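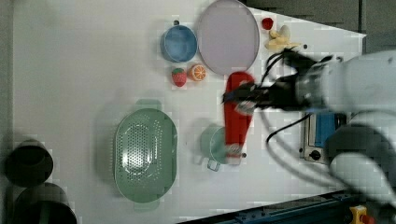 Where Was the Strawberry? Color and Memory on a Play Kitchen Table
Project report, second term
Group: Fasano, Oleo, Wei
Adviser: Bożena Pawlak
Submitted 1/18/22

Why we did this

Every article on setting up a play kitchen says the same thing. Pick soft colors, keep the same colors together, and children (and their parents) will remember where everything goes. We read a lot of these articles last fall and could not find one that said how the writer knew. Some of them pointed to each other. So our project, which we called Lullholm because we needed a name for the sign-up form, asked a small question: if you look at a table of play kitchen things for a short time, does color help you say where they were?

We went in expecting the answer to be "not much." That should be said up front, because it could have affected how we wrote the questions. Wei wanted it in the report and Fasano didn't, and Wei won.

The table and what was on it

We used a plain white tabletop so that the surface would not give any clues. The larger pieces were a lavender plate, a blue bowl, a green oval colander and a green mug. The small pieces were play food: a strawberry, an orange slice, a banana and a little red fruit. There was also a red ketchup bottle and a stainless-steel toaster oven.

The basic layout put the bowl beside the plate, with the strawberry and the orange slice close together just under the bowl. The banana went on the other side of the plate near the little red fruit. The colander and the mug were neighbors.

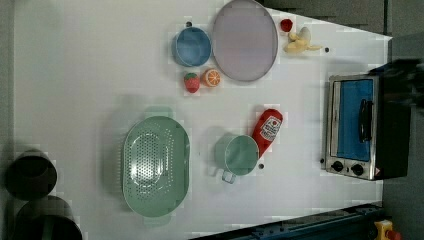
The colander and the mug are the only real color pair among the large pieces, and we had placed them next to each other. If people remembered that the mug was by the colander, was it because both are green or because both are big and side by side? We can't separate those with this layout. We noticed this after the third session, which was too late to start over.

The reds have the opposite problem. The strawberry and the little red fruit are on different sides of the plate. If the color advice is right, people should mix these two up, and they did. But both are also small, round-ish and edible, so the color theory doesn't get full credit for that either.

What people did

We had 30 people take part, all students at our school. Each person looked at the table for 20 seconds, turned away, and then filled in a sheet asking which object was nearest to which, and on what side. Nobody was told beforehand what the questions would cover. Oleo kept the time on a phone.

The sheet had 20 questions. After leaving out blanks and handwriting we couldn't read, we had 591 answers to mark. Fasano marked them and Wei checked a stack of them again. They disagreed on a few, mostly about whether "by the plate" was good enough when the question said "which side of the plate." We decided it wasn't.

Results

Of the 591 answers, 273 were correct. That is 46 percent, lower than we guessed.

The plate did well. Almost everybody could say it was near the top of the table, and most used it to describe where other things were, even when the question didn't mention it ("the orange was tucked up against the plate"). Our view is that the plate worked because it was the largest round thing there. Its soft purple color may have had nothing to do with it.

The bowl came next. A few people called it a cup, and we accepted that, because from straight above it looks like a blue circle and you can't see how deep it is unless you lean over.
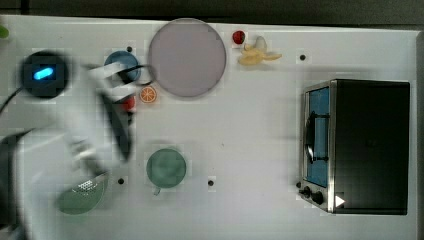 The banana was remembered too, and there is a color argument for it, but it also has an odd shape with the peel coming away. The little red fruit did worst. People wrote tomato, cherry, "the other strawberry" and in one case radish. We marked the position and ignored the name, and the position was still usually wrong.

Nobody forgot the ketchup. We would love to say this proves something about bright red, but it has words on it. The label says TOMATO KETCHUP in big dark letters under a round red tomato with a green vine. Printed words are going to get read, whatever color the bottle is. Several people drew the tomato in the margin of their answer sheet when they had no idea what to write for the other questions.

We tried turning the bottle so the words were upside down, to see if that made it less of a giveaway. Oleo thought it might. The few people who saw it that way read it just fine.

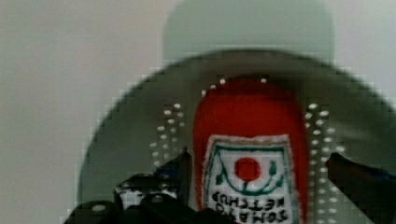 Problems with our method

The wording of the questions was uneven. "Which fruit was closest to the bowl?" has two fair answers in our layout, and we only listed one on the key at first. We re-marked that question for everyone.

We never ran an all-one-color version of the same set. This is the biggest gap. Without it we can say what people remembered, but saying why is guessing, and that goes for our doubts as much as for the articles.

Our people were also teenagers, and the advice is meant for small children. Ms. Pawlak raised this when she read the draft. We don't have a reply except that teenagers were who we could get.

What we think now

Size, shape and lettering explain our results at least as well as color does. We are not convinced by the color advice, and we are not convinced we tested it properly. For February we want to move the mug well away from the colander, cover the label on the ketchup bottle, and rewrite the question about the bowl before anyone sees it.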